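Skip to content
Home | News | Trade Notes | Back Issues | Subscribe | Contact

We use cookies to remember your settings and to see which pages get read. Accept all | Manage choices

Trade Notes, May

Can a machine hang the posters yet?

Anyone who runs a shop or a small print works knows the jobs that eat the morning. Changing the posters is one of them. A printed board has to come off the pile, go the right way up, and slide into its frame without a crease down the middle. At our own counter in Brelton we have 42 frames, and on a changeover Saturday they all get done before 8, or they get done badly.

We have been asked by several readers whether robots can take this on. The short reply is that the parts of the job are at very different stages. Picking up a stiff box and putting it down again is well under way. A thin board is harder. It bends when it is lifted by the corners, and every bend moves the far edge somewhere new, so the arms have to keep correcting as they go. Two arms have to agree with each other the whole time. If one pulls a little more than the other, the board bows, and a bowed board will not lie flat in a frame.

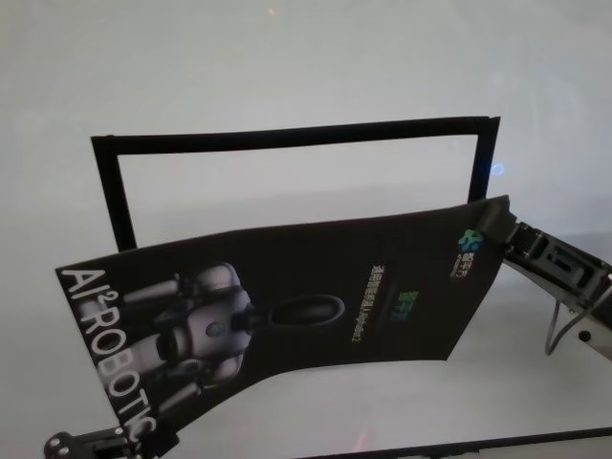 Is a poster easier for a machine than a bed sheet?
Generally it is, because a board springs back towards flat and a sheet stays in whatever heap it was dropped. The same springiness makes trouble at the frame, where the board has to be held still and fed in straight.

Holding a board at opposite corners, with the black frame standing behind it, is a fair picture of where the difficulty lies. A person would run a thumb along the edge and feel where it was catching. Many grippers have little or no sense of touch, and depend on cameras. Glossy print does not help them there. A shiny board throws back the light, and a camera close to it can lose the edge in the glare.

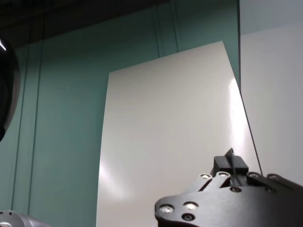
What would a small shop have to change before using one?
Mostly the layout. Frames would need to be at a set height with clear space in front, and stock would need to be stacked the same way round each time.

Then there is the cost. Lomel, our usual frame supplier, charges us 400 pounds a year to come in and do the large window panels. We fitted 1,371 posters ourselves last year, nearly all of them by one person with a step stool. It is hard to see a pair of arms paying for itself on those numbers. A big chain with the same frame in every branch may work it out differently.

Our advice for this year is to leave the poster round as it is and look at the duller end of the work first. Counting stock and moving closed cartons are both better suited to the machines now on sale.

Next month: label printers, with notes on the Leemans and the Ident after a full season of use at the counter.

Print this page | E-mail to a friend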